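Tõnu Org has been asked to praise the Hamance so many times that he now starts with the complaints.

"They tell you it's a green hotel," he says over coffee in the lobby, where the coffee comes in a paper cup. "Fine. Green compared to what?"

The Hamance opened its 53 rooms on the shore at Kütt four summers ago, and its brochure promises a stay that "gives back to the coast." Org led walks for its guests for two seasons, then quit to guide on his own. He still sends people there. He just wishes they would ask more questions before they pay.

The towel card is his favorite target. Hang the towel up and the hotel plants a tree, or so the card by the sink has it. "I asked where the trees were. First it was inland. Then it was a partner, Condska, that handles all that. I wrote to Condska and got a newsletter."

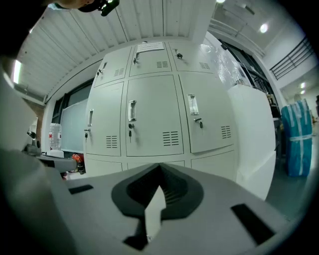 KÜTT, 23 May 2018

The hotel's answer, sent by email, is that its planting is "reviewed each year" and that 1602 saplings have gone into the ground. It did not say how many were still alive. I asked twice.

Org shrugs when I read him the number. "Maybe it's true. I'd like to see one of them."

He is kinder about the boardwalk, which keeps walkers off the dunes, and about the kitchen, which buys fish from two local boats when there is fish to buy. In August, he says, there often isn't, and the menu doesn't change. "So what is on the plate? Ask the waiter. Some of them will tell you."

Then there's the Drukska, the shuttle boat that brings guests across the bay and saves them 31 miles of road. The hotel calls it the low-impact way to arrive. Org points out that it burns diesel and often crosses with four people aboard. "A bus would do it. But you can't put a bus on the cover."

Would he stay there himself? He thinks about this for longer than I expect.

"In the spring, yes. The beds are good and the bay is quiet. I'd pay for that – I wouldn't pay extra for the leaf on the sign."

The leaf adds nine percent to the room rate. It appears on the bill as a coast contribution, and guests can have it taken off if they ask at the desk before checking out.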